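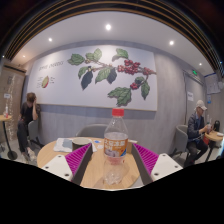 Re: [grastus-list] Subtitle timing on the Gandthorpe discs

I checked my own set last night. Episodes 1 and 2 are fine on my player, but from episode 3 on the English subtitles run late, and by the end of the episode they are a full line behind the dialogue. The Japanese track with the signs-only subtitles has the same delay.

On an earlier message, a list member wrote:

> Has anyone else had trouble with the second disc of the mecha
> series from Gandthorpe? The subtitles drift. I have the March
> pressing and I don't know if the older one is any better. I also
> can't tell if it's the disc or my Roltel player, which is getting
> old.

I don't think it's the player. Mine is a Greenberg and it does the same thing. My copy is number 1048 on the slipcase, if that helps anyone compare. I believe the older pressing was 600 copies and did not have the signs-only option at all.

If you rip the disc for your own use, delaying the audio won't fix it, as the gap keeps growing. I had to stretch the subtitle file to match the last line, which took me 45 minutes for one episode. The opening song needs to be done separately.

I wrote to Gandthorpe to ask for a replacement disc and will post here when they answer. They want a photo of the inner ring code, so have that ready before you write.

The commentary on episode 4 is not affected. It has no subtitles.

--
To leave grastus-list, send a blank message with "unsubscribe" in the subject.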